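Gondari: speeches and notices on fair representation

README, last pass in June

Hi, and thanks for looking in. Gondari is a collection of public speeches, meeting notices and press statements about who gets a seat: on town councils, in public sector jobs, on school boards, in party lists. I started it because I kept reading reports of big community gatherings where half the demands got squeezed into one sentence, and I wanted the longer texts in one place.

There are 1,398 documents in it right now, from 47 towns and districts. Most are short. A press statement might be four paragraphs, a notice often less, and then you hit a conference address that goes on for pages (I love those, but they wreck your averages).

What's in the folders

speeches — full or partial texts of talks given at public meetings, in the original language where I could get it, plus an English version
notices — announcements, agendas, calls to attend
statements — things sent to newspapers by associations, religious bodies and campaign groups
tables — one row per document, with place, type of body, language, topic tags and length

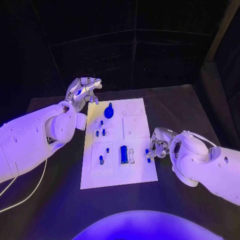 The topic tags are mine and there are 11 of them. Reserved seats, public hiring, school admissions, language rights and so on; the full list is in tags.txt. A document can carry as many as it needs. I tagged everything by hand over one long winter, then went back and redid 400 of them when I noticed I'd been using "equal access" for practically anything. If you find one that still looks wrong, it probably is, so please tell me!

Where the texts came from

The biggest chunk was typed up from Restlow, a local paper archive that let me copy meeting reports by hand. The rest came from groups who sent me their own files, mostly word processor documents with very creative formatting. Skurnorside is the odd one out: it's a single district, but its council printed everything, so it's heavily overrepresented. Weight it down or drop it if you're comparing places.

Loading it

Everything is plain UTF-8 text. The tables are tab separated, and the first column is the file name without its ending. I use a little script called Ravn to join the two; it's in the tools folder and needs nothing beyond a normal Python install. Run it from the top folder or it won't find the tables. 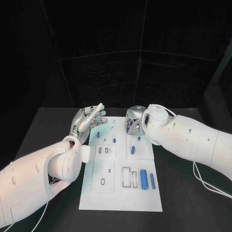 Page last changed: June, 4:15 pm

Things to watch out for

Attendance claims are left exactly as the source gave them. "A huge crowd" means somebody wrote "a huge crowd" — please don't turn that into a number.

Translations are uneven. The early ones are mine and pretty stiff, the later ones read better. Titles of office are kept in the original with a note after them.

The names of ordinary audience members are removed. Speakers who held a public role are kept as printed.

Using it

Free for research, teaching and journalism. Credit Gondari and, if you quote a text, the body that issued it. Please don't use it to guess anybody's religion or background from how they write.

Still to do: fix the broken accents in the notices folder, and split the statements that got pasted together.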